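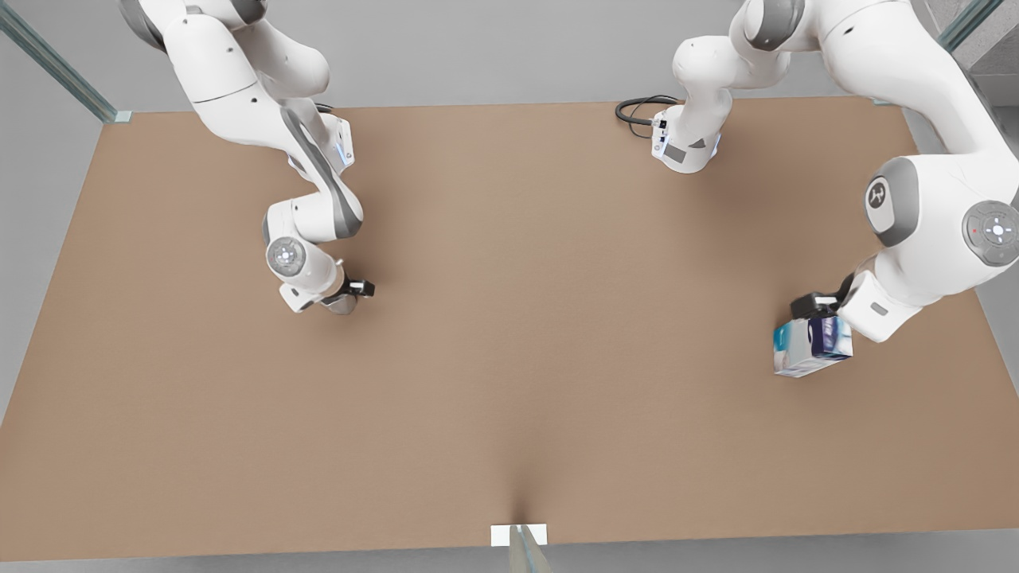 *Page last changed: May 30, 2025*

**List:** prarklow-makers
**Subject:** Re: [prarklow-makers] Two arms, one table, and the box handover

Hi all,

Sorry for the slow answer, I wanted to have the simulated table working again before I wrote back, and then of course it took me three evenings instead of one. It's working! Well, the left arm is working and the right one is behaving itself, so I'll take it. Špela asked a pile of sensible questions and I'll go through them below her text, because otherwise I'll forget half.

Špela Delić wrote:

> Hello everybody, hello especially to the robot corner,
>
> I read the notes from October again and I am still a bit lost. Before we cut any wood for the bench in the Dasdale unit I would like to know a few things.
>
> First, do we really need the second arm for passing little cartons about? It seems to me one arm could pick up, turn and put down, and we would save ourselves a lot of cable.
>
> Second, when you say "left arm", whose left do you mean? Last time I spent a whole evening changing numbers for the wrong side and nothing moved the way I wanted.
>
> Third, what size should the table top be, and what colour? I have a tin of dark green left from the bicycle racks and I'd be happy to use it up.
>
> Fourth, where do the posts go? In the drawing from Plonville they seem to stand right where I would want to put my elbows.
>
> And last, can the rest of us run the simulation at home, or does it need the big computer?
>
> Greetings,
> Špela

Right then, in order, more or less.

**Do we need two arms**

For plain pick and place, no, you're quite right. One would do it and we'd all go home earlier. The bit that wants two is the handover. I'd like the left arm to hold up a carton and the right one to come across and take it by the other end, so that we can get at the face the first gripper was covering. With one arm you have to put the thing down, let go, back off and come in again from somewhere else, and every time you put it down you've got another chance for it to land a few millimetres off. I tried it that way for ages and it drove me up the wall.

In the run I've got going now the left gripper has the blue and white carton, held a bit above the table and tipped over slightly, and the right gripper is waiting on its own side with nothing in it. The next thing to get right is the distance between the two. They've got a big stretch of bare table between them at that point and I've been too cautious about closing it. My first go at the approach brought the right arm in low and flat, fingers first, and I didn't like how the forearm ended up. The second go lifts the wrist before it travels. Better, though slow as treacle.

**Whose left**

The robot's left! Always the robot's. I'm sorry about your evening, I've done exactly the same and I wrote the file. If you look at the table from the front, with the arms reaching in from the far side, the robot's left arm is the one on *your* right. So in the view at the top of this message, the one with the carton is `left` in the config, even though it's on the right of the screen.

I've gone through and renamed things so you won't find any more `arm_a` and `arm_b`. It's now:

- `left_arm`, `left_gripper`
- `right_arm`, `right_gripper`

If you've got an old copy with `arm_a` in it, bin it, please, or at least don't merge it back in. (Somebody did, I know who, we've talked.)

I'd also quite like to stick a strip of coloured tape on each of the real bases once we have them bolted down. Any colours will do as long as they're different and as long as we write it on the wall.

**The table**

Please not dark green! I'm very fond of the bicycle racks but the grippers have dark fingers and I want them to show up. The simulated top is a plain light brown, matt all over, no grain to speak of, and I'd like the real one to be as near to that as we can manage. I've got a sample pot from Thaler in a sort of milky coffee colour which looks close on a bit of scrap, and they'll mix a bigger tin if we take the pot in. If you want to use up the green, do the underside and the legs. I really mean it, it'd look lovely.

As for size, leave it for the moment. I've still got the width in a variable and I change it whenever I get annoyed with the reach. What I can tell you is that the arms take up a lot more room in the air than you'd expect from their footprint. The left one swings its elbow right out when it's holding something near the middle of its side, and from the front you've got that big round joint practically in your face. So don't put a shelf there. Don't put the kettle there either.

What I can't get rid of is a soft dark crease in the shading near the front edge of the table, just at the middle. There's no fold in the model, I've looked and looked. I suspect it's to do with the post that stands there and how the light goes through it, but that's a guess, and if anyone on the list knows about lighting in renderers I'd be glad of a nudge. It doesn't affect the physics, it just bothers me.

**The posts**

The clear ones, yes. The Plonville drawing has them at the corners and then one at the middle of the near edge, and I followed it so we'd have something to argue about. I agree about the elbows. The front one is a nuisance and I'd happily lose it, or move the little white bracket that sits on the table edge with it. The back ones can stay as far as I'm concerned, they're behind the arms and nobody leans there.

If we do drop the front post, could whoever edits the drawing please change the sheet number as well? I've now got 2 different sheets both called 607 and I only found out after I'd measured from the wrong one.

**Cable**

You didn't ask, but you did mention it, so. There's a black cable at the back which comes off the white housing and goes round in a loop over the far edge of the table, and at the moment it's a bit of a tangle. In simulation that's harmless, it just hangs there. On the real bench I want it clipped up properly before anything is switched on, and I'd like the clips to be ones you can undo with cold hands, as the Dasdale unit is what it is.

**What the gripper sees**

This is where I've spent most of my time and it's the part I'd most like other eyes on. I've been saving the close view as well as the wide one. When the gripper is over bare table you get very nearly nothing, which sounds dull but has been really useful!

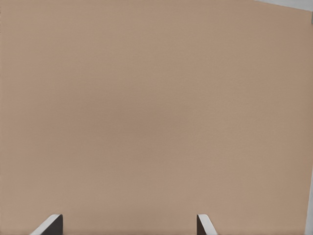
*Close view over the bare table top, fingertips at the bottom.*

The fingertips come up from the bottom edge, dark on the inner faces and pale on the slopes, and they sit well clear of each other with only table in the gap. I use that for checking the mounting. If the tips creep up or slide over to one side between runs, I've knocked the camera offset in the file, and I can see it at once without waiting for a carton to be missed. The pale bit on the right is the background past the edge of the table, and I'd like to make use of that too, as a straight edge to line up against, only I haven't worked out how to do it when the gripper's turned.

I did have a silly idea of printing a grid on the table so there'd always be something to look at. Then I thought about the paint, and the wear, and the fact that we'd all be tempted to put tea on square 4, and dropped it. If you think I'm wrong, say so, it's easy to try in simulation before anyone picks up a brush.

**Running it at home**

Yes, you can. It doesn't need the big computer unless you want the pretty pictures. Turn the rendering off and it's perfectly happy on my old laptop, which isn't happy about much. Do this:

1. Take the folder from the shared drive, the one called `dasdale-bench`.
2. Read the notes file first. It's short.
3. Set `render` to `off` and `steps` to 200.
4. Run it and look at the log.

With 200 steps you only get the left arm picking up and lifting, it stops before the handover, but it's enough to know whether your set-up works. If the carton isn't in the gripper at the end of the log, send me the log and not a description of the log, please. I'm useless with descriptions.

Please also keep your own changes in your own copy until I've sorted out the approach for the right arm. I'm changing those numbers nearly every night and I'd hate to tread on yours.

Špela, if you can get along to the unit before the wood's ordered, I'd love to stand in front of the space with you and wave our arms about, you being the left and me being the right. We can settle the front post then and there. I'll bring the Thaler pot and some scrap to paint on, and if you've got a decent long rule bring that, mine's gone missing again.

Cheers, and more when the right arm's got hold of something.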